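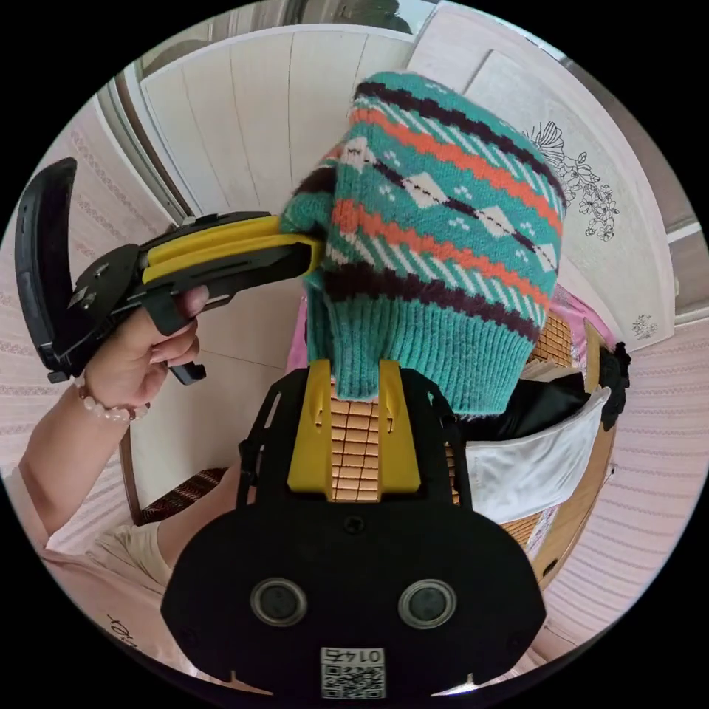

Segmenting Two-Handed Garment Demonstrations from Gripper Cameras

Project report, Embedded Perception track
Authors: Clodagh Fahy, Iñaki Quintana, Siebe Prins
Supervisor: Toon Maes
Submitted September 12, 2021

Summary

In this project we made a software tool, Elinlow, that takes the video from two hand-held grippers and divides it into short pieces with a name: approach, grasp, lift, move, release. The pieces are meant for the training of a folding policy, but the training itself is outside our work. We describe how the two recordings are put on one clock, how the state of the fingers is read from the image, and how the borders between the pieces are chosen. At the end we discuss the errors which we could not remove.

1. Background

The existing pipeline in the lab is called Furko. It accepts a recording, estimates the path of the gripper, and writes everything to one file for each hand. It was written for tasks with hard objects such as cups and boxes, and it has one rule for finding a grasp: when the fingers stop closing before they reach zero distance, there must be an object between them.

With clothing this rule does not hold. A single layer of thin knit can be pressed until the fingers are almost together, so the measured distance is very near to that of an empty grasp. A thick fold of the same garment gives a quite different distance, and that distance also changes slowly while the person is lifting, as the wool is compressed. In our first test Furko marked many correct grasps as empty, and it divided one long lift into several short ones.

We were therefore asked to write a new segmentation step which does not depend only on the finger distance. It should also treat the two hands together, as the important moments in folding are often those where one hand holds and the other one moves.

2. Data

We worked with 478 recordings. They were made in ordinary rooms with ordinary clothes, and the people who recorded were free to choose the order of their movements. This was a decision of our supervisor, and at first we did not agree with it. We would have preferred a fixed plan with a plain table, which is much easier to process. After some weeks we saw the reason: our first detector had learned the color of the table in the lab and was almost useless on any other surface.

Each recording has one video for each hand at 60 frames per second. The wide lens gives strong curvature near the border of the picture. We did not correct this. The gripper's own fingers are always in nearly the same place in its own image, so for reading them the distortion is constant and does no harm. It is more of a problem for the other hand, which can appear anywhere and can look very large or very small.

3. Method

3.1 Putting both hands on one clock

The two recorders are started by hand, one after the other, and their clocks are not connected. The person was instructed to tap the grippers together at the start, and we look for the peak of this tap in both motion signals. If the peaks are clear, the offset between the recordings is known and nothing more is needed.

In practice the tap was sometimes forgotten, or it was so soft that it could not be separated from normal movement. For these cases we compare the full rotation speed of both hands and search for the shift at which the quiet periods agree best. We accept a result only if the second best shift is clearly worse. Otherwise the recording is sent to a list for checking by hand. We set the limit for the remaining error at 50 milliseconds, which is three frames, and recordings that go over it are not used.

3.2 Reading the fingers

The yellow color of the fingers is helpful. We take a fixed region of the image in front of the housing, keep the pixels whose hue is near to yellow, and fit one straight line to the inner side of each finger. The gap between the lines gives the opening. Strong daylight from a window makes the yellow pale, so the hue limits are chosen again for every recording from its first second, when the fingers are open.

A garment with orange or cream parts can be confused with the fingers if only hue is used. We added the condition that an edge must be nearly parallel to the place where it was in the previous frame. Knit moves and bends, a finger only slides. With this condition most of the false edges were gone.

3.3 Deciding if cloth is held

For this decision we look at motion. If the fingers hold the cloth, the small area of cloth directly between and above them should move together with the gripper, so in the gripper's own camera it stays almost still, while the background flows past. If nothing is held, the cloth flows with the background. We compute optical flow in both areas and take the ratio.

The method has an obvious weakness: when the gripper does not move, there is no flow and no answer. In that case we keep the last known state until there is movement again, and we use the finger opening only to detect a release.

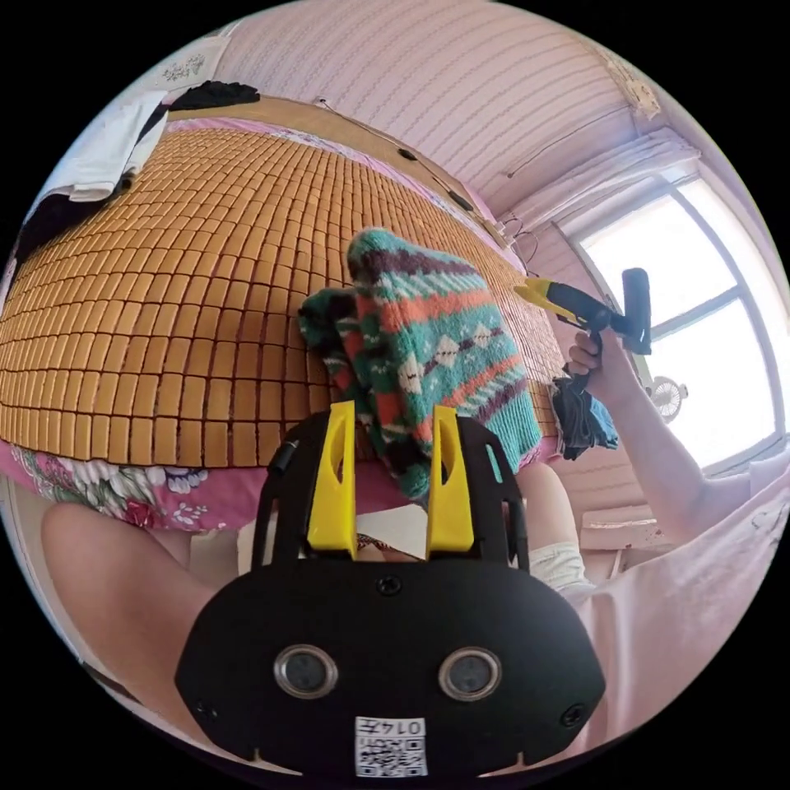 Anouk Baert asked at the January review whether the ratio would still be reliable when the second hand pulls on the same garment. In her opinion the cloth near our fingers would then move for two reasons at the same time, and a threshold on one camera could not tell them apart. She suggested that we should compute the ratio for both cameras first and decide afterwards, with one model for the pair.

We followed this suggestion, and it changed the project more than we had planned. The state is now one label for the pair of hands: none holds, left holds, right holds, both hold. A small hidden Markov model goes through the sequence and chooses the most probable path. Changes that are physically rare, for example from none to both in one frame, have a high cost. The costs were set by hand first and then adjusted on recordings labeled by Iñaki and Siebe.

3.4 Choosing the borders

When the holding state is known, the borders of grasp and release follow from it directly. The border between lift and move is less clear. We tried to define it by height, but a person who lifts a sweater from a bed usually brings it sideways during the same movement. We finally placed the border where the vertical speed of the gripper falls below the horizontal speed and stays there. It is a convention, and another team could choose differently.

4. Results and remaining errors

Compared with Furko, the new step gives fewer empty grasps that are false, and long lifts are normally kept in one piece. We are most satisfied with the release, which is found in the correct place even when the fingers open slowly.

Patterned knitwear was easier than we expected. A pattern with bands and diamonds gives many points to follow, and the flow between the fingers is stable. Plain dark cloth is the worst case. The flow there is mostly noise, and the model then relies on the costs, so it tends to stay too long in the state it is in.
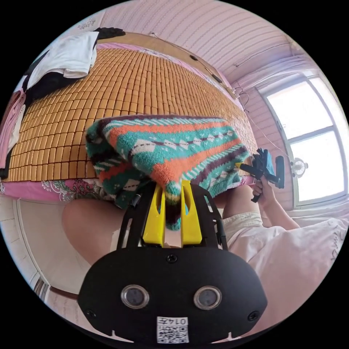
Figure: Edge of the sweater between the yellow fingers, with the second gripper touching its right side.

Touching without holding is the error that we meet most often. A fingertip which rests on a garment can move it a little, and the ratio goes up as if the fingers were closed on it. The opening measurement should help, but from the camera of the other gripper we cannot read it well, and the tip may be hidden in its own camera by a fold. We tried to add a separate label for touching. The two people labeling did not agree with each other on where it begins, so the label was removed again.

A further error comes from loose material that is pushed up against the lens. The flow is then very large over the whole image. We detect this case and mark the frames as unknown – the training code can skip them.

5. Software

Elinlow is written in Python and runs as a step after Furko. It reads the same files and adds one table with the borders, so older scripts continue to work. Clodagh wrote the clock alignment and the file layer, Siebe the finger reading, and Iñaki the flow and the Markov model. For labeling we used Korell, the viewer of the lab, to which we added a mode that shows both hands next to each other and moves them with one slider. This mode took longer than planned, as Korell was designed to open only one video, and the memory use had to be reduced.

The processing is done on the shared machine Jacobs. It is not real time. Optical flow takes the largest part, and we did not try to make it faster.

6. Future work

The next group could replace the hue limits with a small trained network for the fingers, as the choice from the first second fails if the person starts with closed fingers. We would also advise a sound or light signal for the clocks in place of the tap. The labeled recordings are stored on Jacobs together with our notes on the cases where we did not agree, and the notes should be read before any of the labels are changed.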